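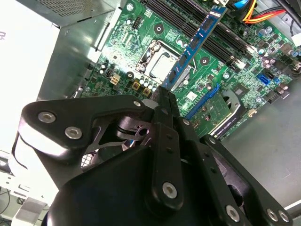 The detainer is one of the least discussed documents in criminal procedure, and one of the most consequential. It is a request, usually a single page, that one jurisdiction sends to another saying that a person held there has charges pending elsewhere and should not be released without notice. It needs no hearing. In most cases it carries no deadline of its own. Once it is in the file, it changes nearly everything about how the person is held.

The effects are administrative, and for that reason they attract little attention. A prisoner with an open detainer is commonly scored at a higher custody level. Work release is off the table. Some treatment programs will not enroll a person whose release date is uncertain. Parole boards treat the pending charge as an open question and tend to put off their own decision until it is closed. None of this requires proof that the pending charge is sound.

Most states have joined a compact meant to deal with the problem. Under it, a prisoner who makes a proper written request must be brought to trial within 180 days of the date the prosecutor and the court receive it. If the receiving state starts the process, the period is 120 days from arrival. If the period runs out without good cause for delay, the charge is to be dismissed. On paper this is a reasonable bargain. The state gets a simple method of moving a prisoner across a border, and the prisoner gets a clock.

The clock has a weak starting mechanism. It runs from receipt, and receipt is outside the prisoner's control. The request goes from the prisoner to the warden, from the warden's office to a records unit, and from there by mail to two separate offices in another state. A form that sits in a tray for nine weeks has cost the prisoner nine weeks, and the law as it is generally read provides no remedy.

Consider the records of Ralliden County, which last year released its detainer log for a five-year span. The log has 2,571 entries. Of these, 300 show no date of receipt at all, and in another 500 the date in the prosecutor's column differs from the date in the court's column by more than a month. A right that depends on a date cannot function where the date is missing. 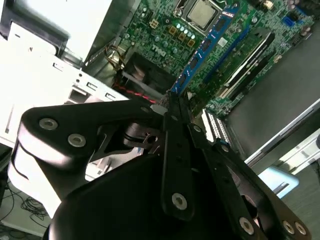

The usual reply from prosecutors is that most of the delay comes from defendants who contest the transfer. Some of it does. A person who challenges the paperwork stops the process while the challenge is heard, and it would be odd to charge that time to the state. But the contested cases in the Ralliden log are marked as such, and they are a small share of the total. The missing dates are spread across ordinary cases in which the prisoner asked to go.

The second reply is cost. Rovmont, the neighboring county, moved its requests to a shared electronic docket in October. The docket stamps the form when the warden's office submits it and sends the same copy to both receiving offices. The county already had the docket for civil filings, so the change consisted mainly of adding a form type and training the clerks. Other counties may have older systems and a larger bill. They should publish the figure so that it can be weighed.

Three changes would address most of the defect. The period should run from the day the prisoner hands the request to the custodian, as many courts already allow for appeals filed from prison. A detainer should lapse after one year unless the issuing office renews it in writing. And prison classification rules should stop treating an untried charge as the equal of a conviction.

The last of these needs no statute — a corrections department can amend its own manual. The first two need the legislature, and the bill now before it covers only the first.
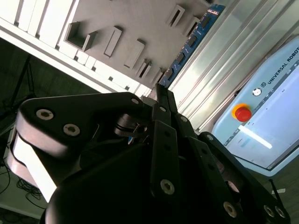
Filed under: Courts and Procedure

The bill also leaves probation detainers alone. The compact has long been read to cover untried charges only, so a person wanted for a probation violation has no right to force an early hearing, however long the sentence being served. The Lau report, which the bill's sponsors cite in their opening notes, recommended including them. The notes do not say why that part was dropped. It should be put back before the bill leaves the committee, with the same starting date and the same penalty for missing it.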